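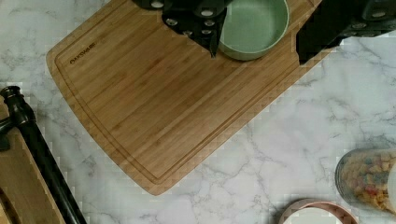
Bowl and bamboo board

Thread: Paying an architect to watch the contractor, worth it?

halledach
Joined July 2022
We're redoing the second floor of a 1421 square foot row house. Permit drawings are done and paid for. Now the architect wants 75 an hour more to "administer the contract," which as far as I can tell means visiting my house and frowning. My contractor, Bandilia, says he has never needed one. I bet he hasn't. Has anyone here paid for this and been glad?

Rilby
Glad is a strong word. Ours came by every other week and caught a missing fire-rated door before the inspector did. She also turned down a payment request for tile that was still in a warehouse. I'd have paid it and said thank you.

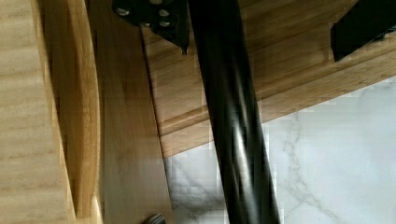 Tabletop from underneath

Sial
Opposite view. We paid for the full service on a small job and got 38 emails, most of them telling me the contractor had been emailed. The contractor ignored every one with great courtesy. If your drawings are good and you can read a spreadsheet, do it yourself.

Rilby
"If your drawings are good" is doing a lot of lifting there.
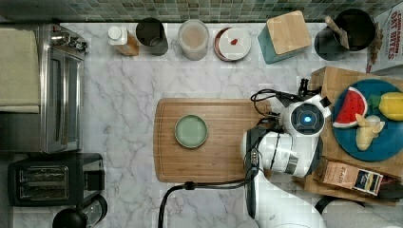 Kalevi Kuusisto
Sial, you got bad service, so I wouldn't write off the whole idea. Halledach, ask for a fixed fee covering payment reviews and the final walk-through, and skip the regular visits. Also read your contract to see who decides when the work is complete. If it says the contractor, you have a bigger problem than the hourly rate.

halledach
It says "upon mutual satisfaction." I signed that. With a pen.
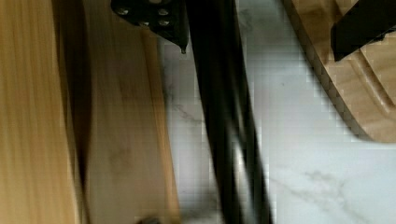
Sial
Then write the punch list yourself and hold back the last payment until it's cleared, assuming your contract lets you. Be petty and be exact. "Wood looks bad" gets you a shrug. "Brownish smudge halfway down the narrow plank next to the marble" gets you a guy with a rag. Date it, send it to Bandilia in writing, keep a copy.

Rilby
So, contract administration.

Sial
Yes, but at my rates.

halledach
I've asked her for a fixed price on 2 visits. Will report back in April, when Bandilia swears he'll be finished.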